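Module notes, unit 6: Learning from demonstration with head-mounted views
Revised 28 July 2023. Read with the Skarken lab sheet.

## 6.1 Scope

This unit covers how a manipulation policy is trained from recorded demonstrations, and how the result is tested in furnished rooms. It assumes unit 4 (rigid transforms) and unit 5 (supervised regression on images). Reinforcement learning isn't treated until unit 9.

The running case is the Bureo task set. Each task moves one household item from a start region to a goal region, with a tabletop, a floor or a fridge shelf as either end. The hardware is a two-finger gripper pair and one camera at head height. There is no wrist camera in the basic configuration. Exercise 3 asks what this costs.

## 6.2 Notation

- o_t: the image at step t, after resizing
- q_t: the measured joint positions and gripper openings
- a_t: the commanded joint positions and gripper openings
- H: the length of the predicted action chunk
- D: the set of demonstrations, each a sequence of (o_t, q_t, a_t)

Note that a_t is the command, which differs from q_(t+1). When a finger closes on something rigid, the command continues past the point where the measured opening stops. The difference between the two carries the grip force. Students who train on q_(t+1) as the target usually get a policy that reaches correctly and then drops the item.

## 6.3 Behaviour cloning

The simplest objective is

 L(θ) = E_D [ || π_θ(o_t, q_t) − a_t ||² ]

Two faults follow directly from this form.

**Averaging.** If demonstrators pass an obstacle on the left in half of D and on the right in the other half, the minimiser of the squared error is a path through the obstacle. The loss gives no warning. Validation error may look acceptable, as the two modes agree over most of the trajectory.

**Compounding error.** The policy is trained on states reached by the demonstrator and run on states reached by itself. Suppose the probability of a wrong action is ε on the training states. Over T steps the expected cost can then grow with εT², where ordinary supervised learning would give εT. The bound is worst case. In tasks where small errors correct themselves, such as pushing an item against a wall, growth is much slower.

Both faults have standard treatments. A generative policy head deals with the first, and action chunking reduces the second.

## 6.4 Action chunking

The policy predicts H actions at once:

 π_θ(o_t, q_t) → (a_t, a_(t+1), ..., a_(t+H−1))

The controller runs at 50 Hz in the Skarken setup, so a chunk of 50 actions covers one second. Executing whole chunks open loop divides the number of policy decisions by H, and shortens the effective horizon in the bound above. It also handles pauses. A demonstrator who waits before closing the gripper produces many near-identical frames with different correct actions, and a single-step policy can remain there indefinitely.

The cost is slower reaction. If the item slips just after a chunk begins, the policy can't respond until the next one. Two compromises are in use:

1. Execute only the first k < H actions, then predict again.
2. Predict at every step and combine the overlapping predictions for the current time with weights w_i = exp(−m·i), where i = 0 is the oldest prediction.

The second is called temporal ensembling. A small m gives nearly equal weights and smooth motion. Large m favours old predictions and so responds slowly to new images. It also reintroduces averaging when two successive predictions choose different modes. Plot the individual predictions as well as the combined one before blaming the network.

## 6.5 Collecting D

Demonstrations are recorded by teleoperation. The operator should work from the head view alone. If the operator looks directly at the room, D contains actions that depend on information absent from o_t, and no policy of the given form can reproduce them. This mistake is common and can't be repaired afterwards.

Other rules for the lab:

- Randomise the start position of the item before each episode, using the printed list. Positions picked by hand cluster near the centre of the workspace.
- Leave the background as found. Don't tidy between episodes, and don't tidy before testing either.
- Keep episodes in which the first grasp fails and the operator recovers. They supply states that a clean demonstration never visits.
- Discard episodes with dropped frames. Interpolating across the gap misaligns o_t and a_t.
- Check the clock offset between camera and arm at the start of every session.

The last item needs some care. A fixed delay of d steps between image and joint record shifts every training pair. The policy then learns to act on stale images, and does so consistently, so the training loss is hardly affected. At test time the motion overshoots on fast segments and looks normal on slow ones.

## 6.6 Clutter and background

A room used for testing contains a great deal that has no bearing on the task. A network trained on few scenes will use whatever predicts the action in D, including the position of furniture. With a moving head the effect is stronger, because the visible part of the background depends on the phase of the episode. The policy can read off its progress from a piece of furniture entering the view and ignore the item altogether.

A simple test is to run the policy with the item removed. A policy that attends to the item should hover or search. One that completes the full reach, closes on nothing and carries nothing to the goal is using the background or q_t as a clock.

Remedies, in order of effort:

1. Drop q_t from the input during part of training.
2. Apply random crops and colour changes to o_t.
3. Collect in more rooms.

The third is the most effective in the Papadopoulos comparison and the most expensive. Crops should be small, as a large crop removes the fingers, and the distance between finger and item is the quantity the policy needs.

Specular surfaces are a separate matter. Glossy tiles return a bright patch wherever a lamp is mirrored, and the patch moves with the camera. Colour changes don't imitate this. Transparent items cause a related difficulty: their appearance is largely that of whatever lies behind them, so a plastic bottle or a glass shelf gives weak edges and unreliable depth. Report results on transparent items separately.

## 6.7 Test procedure

A trial begins with the item at a listed position and ends at success, at a safety stop, or after 1000 control steps. Success is judged from the final state by a person who doesn't know which policy was run. Partial credit is recorded by stage (reach, grasp, transport, release), but the headline figure uses complete success only.

Fix the number of trials before starting. In the worked case there are 50 trials per policy. The single-step policy succeeded in 31 of them, giving 62 per cent. The chunked policy succeeded in 35, giving 70 per cent.

Is this a difference? For a proportion p estimated from n trials the standard error is

 s = sqrt( p(1 − p) / n )

which gives 0.069 for the first policy and 0.065 for the second. The standard error of the difference is the root of the summed squares, 0.095. The observed difference of 0.08 is smaller than one standard error, and the data do not support a claim that chunking helped on this task. A published table showing these two figures in adjacent columns, with the larger in bold, would be misleading.

Pairing improves matters. If both policies are run from the same list of start positions, only the discordant pairs carry information about the difference, and McNemar's test applies. Record outcomes by position so that the test remains possible later.

## 6.8 Reading failures

Success rates say little about cause. For each failed trial, write down the first stage at which the outcome departed from the demonstrations, then look at the head image from that time. Typical entries:

| Stage | What is recorded | Usual suspect |
|---|---|---|
| Reach | Fingers stop short of the item | Camera calibration, background dependence |
| Grasp | Fingers close beside the item | Clock offset, averaged modes |
| Transport | Item lost in motion | Target taken from q_(t+1) |
| Release | Item set down away from the goal | Few goal positions in D |

The suspect column is a starting point for inspection and shouldn't be copied into a report as a finding. The Skusterus script prints the head image with the commanded and measured openings beneath it on a shared time axis. If the two openings separate, something is between the fingers. If they coincide at fully closed, the grasp has missed.

Visibility deserves its own line in the log. From head height the hands may hide the item during the final approach, and a tall item in a cup presents a different outline from the same item lying flat. The policy has no memory beyond the current image in this unit, so an item hidden at time t is, for the network, absent at time t.

## 6.9 Exercises

1. Derive the εT² growth for a policy that never recovers after its first error. State where the assumption of no recovery enters.
2. With H = 50 and control at 50 Hz, find the longest delay between a slip and the first action that can depend on it, for whole-chunk execution and for k = 10. Ignore inference time.
3. Sketch the region of a table surface hidden from a head camera by a hand directly above it. Explain which of the four stages a wrist camera would help, and which it might harm.
4. How many trials per policy are needed for the difference between 62 and 70 per cent to equal two standard errors? Assume unpaired trials.
5. For the head view in Figure 6.1, list three visible features a policy could use as a background cue. Propose one change to the collection procedure that would weaken each.

Answers to 2 and 4 should show working. Hand in exercise 5 with the lab log.
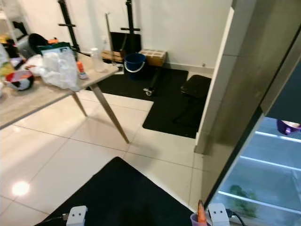
Figure 6.1. Head view with both gripper fingers and a carrot upright in a small cup; table to the left, open fridge to the right.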